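Call for participants: bench technicians, Preltard refurbishing line

Rivine is changing how desktop computers are taken apart at its Preltard site. Two of the benches now have a robot arm that handles part removal. Technicians on these benches no longer pull every part by hand. They set up the tower, watch the run and step in when a part binds or a clip does not release.

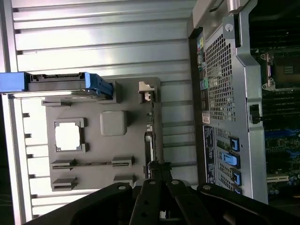
We want to know what this does to the work: pace, posture, attention, and how much say a technician has over the order of tasks. The study is run with Flelia and covers 4 weeks of normal shifts.

Who can apply: anyone with at least 40 hours of paid bench work on desktop computers. Robot experience is not required. Night shift staff may apply.
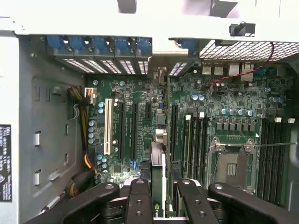 Gripper at a graphics card, tower case open.

What you will do: work your usual shift, split between a manual bench and an arm bench. Keep a short log of stops and restarts. Sit for two interviews of around 54 minutes each, on paid time. Logs are not shared with line supervisors and are not used for performance review.

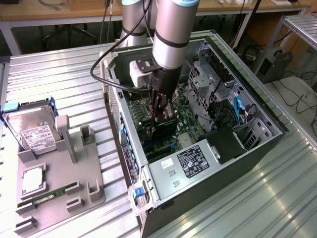

Arm bench with open tower and parts fixture.

Pay is your regular hourly rate. Participants may withdraw at any point and return to their previous bench. Apply at the Ngubane building front desk or through the shift office. Applications close at the end of December.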